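Residência de tradução poética Flindaveck
Relatório de progresso ao fundo Grirkdale, 30/5/26

Olá a todos! Segue o ponto da situação do projeto das villanelles, já com um bocadinho de atraso em relação ao que tínhamos combinado (a culpa é de uma sextina que se meteu pelo meio, mas já lá vou).

O que está feito

Da antologia, tenho 18 poemas em versão que já não me envergonha. Quer dizer, 13 não me envergonham nada e os outros 5 ainda têm um refrão a coxear. Quem já tentou traduzir uma villanelle sabe do que falo: o verso que se repete tem de fechar a primeira estrofe e depois aguentar-se em sítios onde a frase à volta já mudou toda. Em inglês safam-se com palavras curtas, e nós andamos a contar sílabas e a cortar artigos até o verso parecer um telegrama.

Decidi manter o decassílabo em quase tudo. Experimentei o alexandrino em dois poemas e ficaram pesadíssimos, com adjetivos que lá estavam só para encher. Voltei atrás e perdi uma semana, mas prefiro assim.
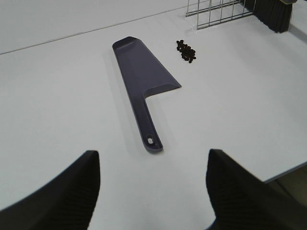

A sequência Vukadinović

Esta é a parte que me tem dado mais gozo! São poemas sobre trabalhos de casa: varrer, dobrar, arrumar, esfregar. À primeira leitura parecem coisinha pouca, e depois chega-se ao terceiro e percebe-se que as rimas vão ficando cada vez mais imperfeitas até quase desaparecerem. Ando a tentar fazer o mesmo em português, passando da rima consoante para a toante, e no último poema só sobra um eco de vogal. O «Poema da pá» foi o que reescrevi mais vezes. Rimar com «pá» é facílimo, e esse é justamente o problema: tudo soa a cantiga de roda.

Mudei a palavra de sítio, passei-a para dentro do verso, e acho que agora respira melhor. Gostava muito de ouvir a vossa opinião sobre a segunda estrofe, que vai em anexo com duas variantes (a minha preferida é a B, mas não quero influenciar ninguém). 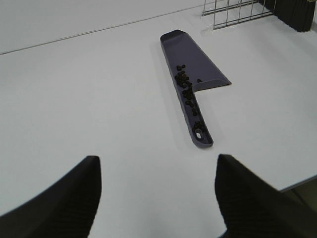
Pá de plástico escura sobre um tampo claro.

O que falta

A introdução. Tenho cerca de 3884 palavras de apontamentos e nem um parágrafo que se aguente de pé. A ideia é contar como a forma chegou até nós e porque é que tanta gente a acha um brinquedo de salão, mas ainda não encontrei o tom. Cada vez que começo sai-me uma aula.

Falta também rever as notas. A editora Markier pediu que ficassem no fim do volume e eu tinha-as feito de rodapé, portanto há numeração para refazer de uma ponta à outra. Aborrecido, mas faz-se.

Contas e prazos

A verba das deslocações ficou por gastar, já que as sessões de leitura acabaram por ser todas à distância. Se estiverem de acordo, passava esse valor para a revisão de provas, onde vou precisar de um segundo par de olhos. Preciso só de um «sim» por escrito para anexar ao processo.

Em junho conto entregar a sequência completa e os poemas com os refrões já consertados. A introdução segue logo que exista, e mando-vos antes um rascunho, mesmo feio, para irmos conversando.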